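Teaching the Hand: Frequently Asked Questions

Kept up by Enikő Erdős for people about to take their first operator shift at Wastmont. Complaints go to the same address as corrections.

Do I need to know how to program?
No. You need to know how to pick up a mug, and then be willing to have that skill questioned for a week.

What does an operator do all day?
You wear the glove, the hand copies you, and Dalamness records both. Then you do it again. A usual task runs to 100 takes, and the mug has been promoted to 200. 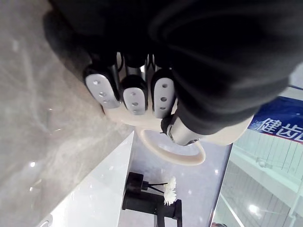
Mug hold, thumb near the base of the handle.

Why won't it hook a finger through the handle like a normal person?
It will if you show it that. Pick one grip and stay with it for the whole set. Pacita Barredo once alternated grips to keep herself amused, and the model learned to hesitate between them.

What is the black cloth for?
It's a sleeve. Keep it clear of the joints and tug it straight between takes. It will have bunched up again by the time you sit down.

My fingers move and the robot's don't. Is it broken?
Probably not. Check that the pedal is down. Then check that it's your pedal.
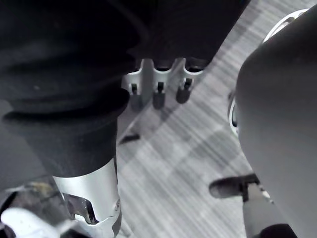 If the pedal is fine, open your hand flat, hold it for 5 seconds and let the glove recalibrate. Szalai gloves drift after lunch, for reasons the manual declines to discuss.

Should I delete a take when I fumble?
Mark it as a fumble and leave it in. A clumsy take where you recover is worth having. One where you swear and wave your arms is also kept, in a separate folder, and played in December.

How long is a shift?
Two hours, with a break every 7 takes if your wrist asks for one. Tuesday shifts end early so Bondach can update the software, after which you may find that left is right.

Can I teach it to make coffee?
Everyone asks. Please finish the mug first.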